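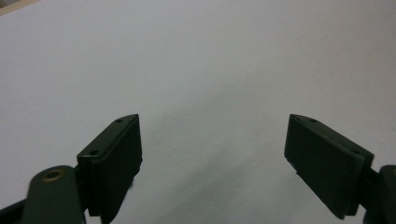 Hand-Held Gripper Care: Frequently Asked Questions

Print this page | E-mail this page

The answers apply to all Kaster hand-held grippers issued from the Danside workshop. Units held at Gough are covered by the same schedule. Operators who are unsure whether their unit is included should check the label on the handle before starting work.

How often must a gripper be checked?

Each unit is checked at the start of every shift and again after 40 hours of recorded use. The start-of-shift check takes four minutes and is carried out by the operator. The 40-hour check is carried out at the bench.

What surface should be used?

A flat, plain, light-coloured tabletop. Small items such as screws and washers are easily lost on a patterned surface, and worn edges on the fingers are harder to judge. The area directly in front of the fingers should be kept clear for the duration of the check.

What is checked with the fingers open?

The operator releases the trigger fully and looks at both inner faces. The pads should lie flat on their backing, with no lifted corners. Loose fibres or frayed material at the lower edge of a pad should be trimmed with scissors and not pulled by hand. The tips should come to rest level with each other. If one tip sits forward of the other, the unit is to be set aside and tagged.

What is checked with the fingers closed?

The inner faces should meet along their full length. Close the fingers slowly, hold them for a few seconds, and look straight down at the seam. A wedge-shaped gap at the tips usually points to a loose finger screw. A gap nearer the housing is more often caused by dirt where the finger pieces slot into the mechanism, and this should be brushed out before any screw is touched.

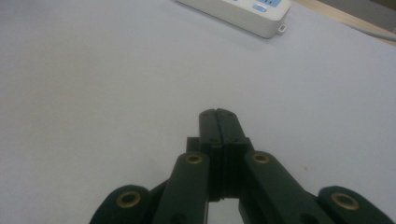

An operator at Gough has asked whether a unit that closes evenly at the bench but drifts during a long session should be tagged straight away, and has pointed out that the earlier edition of these answers did not say. It should be tagged. Please note the time at which the drift was first noticed, as the bench will run the linkage for the same period before taking it apart.

May operators oil the pivots?

No. The bushings in the linkage arms are run dry. Oil collects dust and works its way down to the pads, where it cannot be removed completely. A stiff pivot should be wiped with a lint-free cloth – if it remains stiff, return the unit.

How are the finger screws tightened?

Use the short driver supplied in the Serkberg kit. Turn each screw until it seats, then stop. The holes are in plastic and will strip if forced. Power drivers are not permitted on any part of the gripper.

When are pads replaced?

Pads are replaced in pairs, including where only one shows wear. Replacement sets are kept in drawer 9 at Danside, and Gough may order from the same stock. After fitting, open and close the fingers 34 times without a load, then repeat the closed check.

Does the camera need to be recalibrated after a finger change?

A finger change requires a new calibration. A pad change alone does not, unless the fingers were removed to do it. The calibration sheet is stored flat in the same drawer and should not be folded or taped down.

Where are faults recorded?

In the bench log, under the unit number. Entries should state what was found and what was done, including where no fault was found.

Print this page | E-mail this page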